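**Malumville walks to Kudville, eventually**

2026-09-28

The annual Malumville to Kudville walk set off on Saturday's bus timetable, meaning late. Entries closed in August with 400 names on the list, all of them promised a flat route. The route has a hill in it — it had one last year as well.

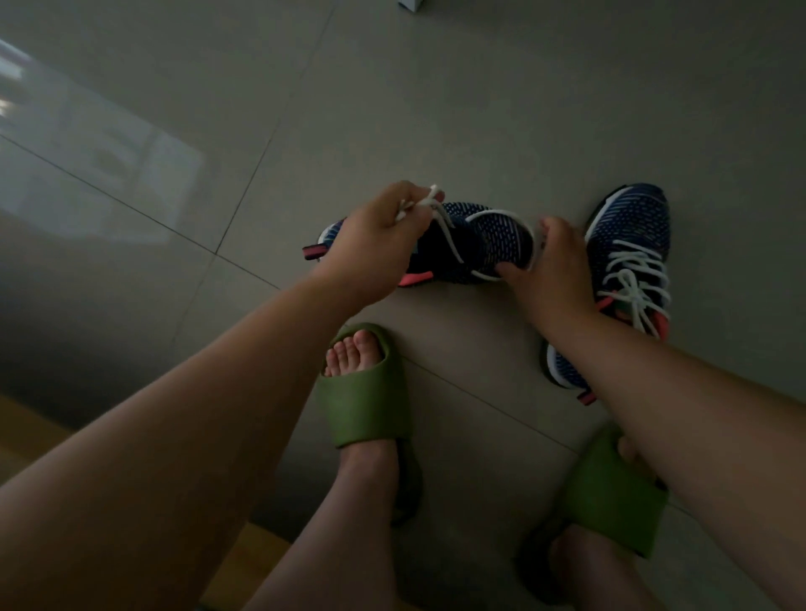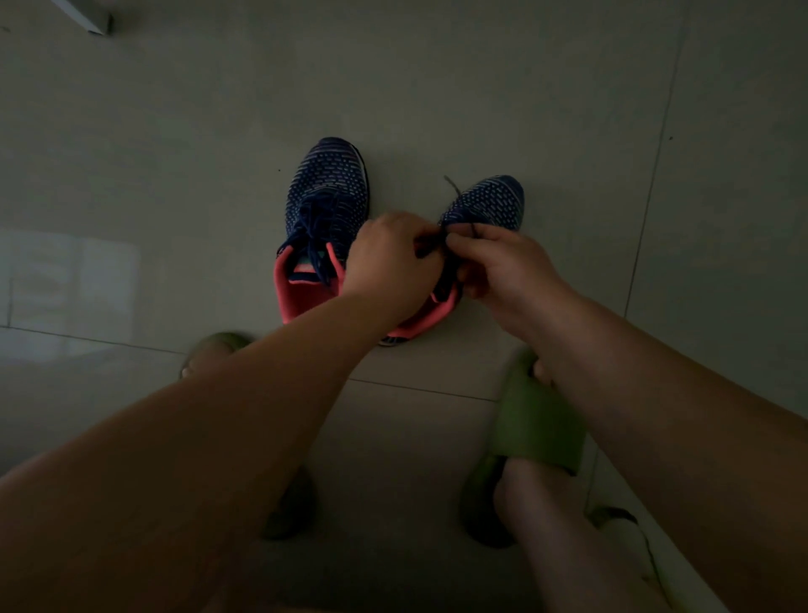

Laces first, then 12 miles.

Organisers had moved the start to the car park behind Midtbø, the furniture shop, after complaints that the old one was too near the pub. Walkers responded by finding the other pub. The water stop at Sorkusik farm ran out of cups but had plenty of water, and the farm's geese took against anyone in a yellow bib. All the bibs were yellow.

The walk raised £3,207 for the Kudville footbridge, closed for three years while the two councils decide which of them owns the middle. Until they do, the last stretch goes the long way round by the main road.

Lost property, so far one flask and a single walking pole, can be collected from the library. Entries for next year open in the spring, and the hill is staying.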